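Slide 1 – title

Limescale in small buildings: what the Burkotville survey measured. Fifteen-minute slot, questions at the end. Leave the title up until the room settles.

Slide 2 – background

- Burkotville draws from a chalk aquifer. Supply is hard all year, with a small rise in February.
- Scale is mostly calcium carbonate. It forms fastest where water is heated or where drops dry in place.
- Define hardness here, before the first chart. Say "milligrams per liter as calcium carbonate" once, then just "hardness."

Slide 3 – method

- 575 taps in offices, clinics and two schools. Brurnbridge site used as the soft-water control.
- Flow measured at full open, cold side only, aerator in place. Then aerator removed and flow measured again.
- The difference between the two readings is the loss we report. Do not call it "blockage" – a clean aerator also costs some flow.

Slide 4 – results

- Median loss at Burkotville was 8 percent above the control.
- The worst readings came from taps used less than once a day. Pause on this. People expect the busy ones to be worst.
- If asked about water heaters: outside the survey. Refer them to the Valdebenito report, section 5.

Slide 5 – cleaning

- Citric acid solution, 100 grams per liter, aerator fully submerged.
- Rinse, refit by hand, run cold for a minute. No pliers on plated parts.
- Avoid acid on natural stone counters. It etches the surface, and the mark is permanent.
- Clovano cartridges have a plastic insert that must come out first. Show the diagram, skip the part numbers.

Slide 6 – limits and next steps

- One season of data. No hot-side readings.
- Second round will log days since last use at each tap.
- Handout has the full table. Switch to the closing slide and take questions from the back first.

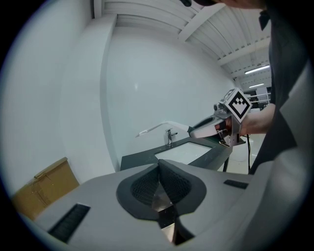 Spare points if time allows: pressure at the meter was steady across all sites, so it was left out of the charts. Raw readings are in the second tab of the spreadsheet, with the rejected ones marked in column F.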